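Workshop and Small Shop Forum > General Talk > Automation

Thread: Can any of these machines do real chores yet?

Started by gomerthorpe_dan

I run a small repair and resale place. We take in used kitchen equipment, clean it, replace what needs replacing, and sell it on. Most of what my two part-timers do is dull. They sort screws and fittings into bins, empty the bins, wipe down shelves, fold the packing blankets, and sweep up at the end of the day.

My brother-in-law keeps telling me I should get a robot arm for the sorting. He has been watching videos. I have not seen one of these things work in person, so I'm asking people who have. Can a machine do this kind of work today, in a shop my size, without an engineer standing next to it? Please don't send me links to promotional videos. I've had plenty of those.

----

Reply from millwright_pete

No.

Longer answer: it depends what you mean by sorting. If the same part shows up in the same place facing the same way, an arm will move it all day long and it won't complain. We had one loading blanks at my last job and it ran for years. But somebody had to build the tray that held the blanks, and the tray cost more than you would think. When the part changed, the tray changed.

A bucket of mixed screws is a different job. They lie on top of each other, they hook together, and half of them are shiny. Your part-timers do that without looking.

----

Reply from tessa_kl

I disagree with Pete a little. Picking mixed parts out of a container was close to impossible when I started out and now you can buy it. It's expensive and it's slow, but you can buy it. The warehouse where my husband works has a cell that picks boxed goods out of totes, and it does fine with boxes. It does badly with bags and anything floppy.

For Dan's shop I'd still say no. I just don't think "no" is the answer for everybody.

----

Reply from gomerthorpe_dan

How slow is slow?

----

Reply from tessa_kl

Slower than a person who is paying attention, faster than a person who is on the phone.

----

Reply from old_lathe

You could buy a vibratory feeder for the screws. It shakes them up a ramp and they come out in a line. It has existed since before I was born and there is no software in it. I don't see why everything has to be an arm.

And for the floor, get a robot vacuum, one of the cheap ones. Mine does the hallway and the kitchen and gets stuck under the same chair every time. I moved the chair. It counts as a household chore done by a machine, and so does the dishwasher, if you think about it.

----

Reply from millwright_pete

The dishwasher is a good point. It washes the dishes better than I do, but it can't load itself and it can't put the plates away. All the parts of the job that are left are the parts where you have to pick things up.

----

Reply from juntunen_a

I work with two-arm setups, so I'll try to give a straight account of where things are. My name is Anneli Juntunen, for those who know me from the Stisau board.

What we do is tabletop work with ordinary objects. The arms have plain two-finger grippers and there is a camera mount on each one. A person steers the arms through a task many times over, the motions are recorded, and then software is trained to repeat the task when the objects are not in exactly the same place. It is a different way of going about it from Pete's tray of blanks. You don't write down every position. You show it.

On easy things, like putting a small part into a bin, we had a good month in April. Out of 159 tries on one task, 13 failed. I was pleased with that. A shop owner would not be, and I understand why. Somebody has to be there for the 13.

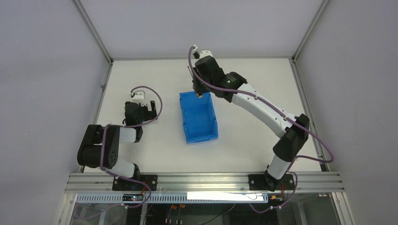 The bin matters more than people expect. A wide open one is forgiving, and you can miss the middle by a couple of inches without any harm. Swap it for a narrow jar and the numbers drop fast. The same goes for the parts. Anything chunky that stands up from the table is easy to grab. A flat washer is miserable, because the fingers have nothing to get under. I would put Dan's screws much closer to the washer end.

Folding blankets is harder again. We have tried towels. Sometimes you get a nice square and sometimes you get a lump, and the arms will set the lump down just as neatly.

----

Reply from old_lathe

13 out of 159 is terrible. If I scrapped that many parts I'd be out of work.

----

Reply from juntunen_a

For production, yes. Five years ago I would not have believed that number without a fixture holding the part. Both things are true.

----

Reply from sparky_lurov

What about the cables? Every arm I've serviced had its cable trouble at the elbow or the wrist. Too tight and they pull out, too loose and they catch on something. People ask about the software and then the thing is down for a day over a connector.

----

Reply from juntunen_a

Yes, that's a large share of our lost time. We leave slack in them so the wrist can turn, and then the slack has to go somewhere. I check them every morning. If Dan ever does get an arm, he should plan on doing the same, and on keeping spare cables in a drawer.

----

Reply from tessa_kl

Anneli, would you put one in a house?

----

Reply from juntunen_a

A bench setup like ours, no. It's fixed in place and it only reaches what is on the table. For a house you need it to move around, and be safe around kids and dogs, and cope with whatever got left on the floor. I'd be glad to have one that cleared the kitchen table at 90 percent. I would keep the good glasses away from it.

----

Reply from millwright_pete

At 50 percent you have just described my son.

----

Reply from gomerthorpe_dan

Thanks, all. I'm going to price a feeder for the screws and leave the rest to the part-timers, who will be happy to hear it. My brother-in-law can keep his videos.

Old_lathe, what size bowl would you get for mixed lengths up to two inches? And does it make enough noise that I'd need to put it in the back?

----

Reply from old_lathe

Sort out the long ones first by hand or they'll jam it. And yes, put it in the back.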